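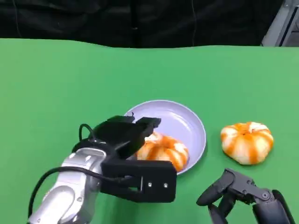
Tabletop Handling Rules: Frequently Asked Questions

Last updated 26/03/2026

These answers cover the house rules for two-arm tabletop work at the Tevel site. They apply to staff, contractors and visiting teams. The full rule book is kept at each station. If an answer on this page and the rule book disagree, follow the rule book and tell the site desk.

Who has to follow these rules?

Anyone who runs, resets or stands within reach of a two-arm station while the arms are powered. Watching from behind the floor line doesn't require training. Stepping over the line does.

What can be on the table during a run?

Only the objects listed on the task sheet. For a plate task, that means the plate and the toys named for that task. Pens, phones, cups, tape and spare parts stay off the surface, even if the arms are not expected to go near them.

Can I swap one toy for another that looks similar?

Not without a note in the log. Two toys of the same kind can differ in weight or in how much they give when squeezed. Write down which one went out and which one came in before you start the next run.

Do I need to put objects in the same place every time?

Check the task sheet. Some tasks have fixed starting spots and some call for a new layout on each run. If the sheet says "free," place objects anywhere both arms can reach, but keep them off the outer edge of the table.

What force limit should I use?

The default grip setting is level 2 on our control panel. It is meant for soft or light items. Do not raise it to fix a slipping grip. Stop, check the finger pads for dust or wear, and try again at the same level. A higher level needs sign-off from the shift lead.

One arm isn't used in my task. Where should it be?

Park it in the rest pose on the task sheet, with the gripper open and empty. A parked arm is still a powered arm. The same reach rules apply to it, and you may not lean over it to get at an object.

When may I reach onto the table?

After you press hold and the panel shows amber for both arms. Amber on one side only is not enough. For work on a gripper, including changing pads or tightening a screw, use full power-off and hang your tag on the switch.

How should cables be run?

Cables on an arm need enough slack for the full range of the joints, but they should not catch on the fingers or drag across the table. Look at both arms at the start of each shift. If a loop has worked its way out, power off before you tuck it back.

Does it matter what is behind the table?

Yes. Use the plain backdrop assigned to the station and don't move it between runs in the same set. Faint folds are fine. If the cloth can touch an arm at any point in its travel, fix it before starting.

What counts as a failed run?

A dropped object, a missed grasp, contact between the two arms, or any stop by the operator. Log all of them. Failed runs are kept with the others and must not be deleted.

How often are the grippers inspected?

Every 600 run hours, or after any contact between arms, whichever comes first. The hours are on the panel under Service. Katano stations and Didenko stations use different inspection forms, so check the label on the base.

How long does my training last?

One year. Refresher sessions are held every July. If yours has run out, you can still prepare objects and fill in logs, but you can't clear a hold.

Where do I report a problem?

Use form 422 for damage to equipment and form 294 for a near miss or injury. Both are in the Nustora portal under Safety. Report an injury to the shift lead in person first and fill in the form afterward.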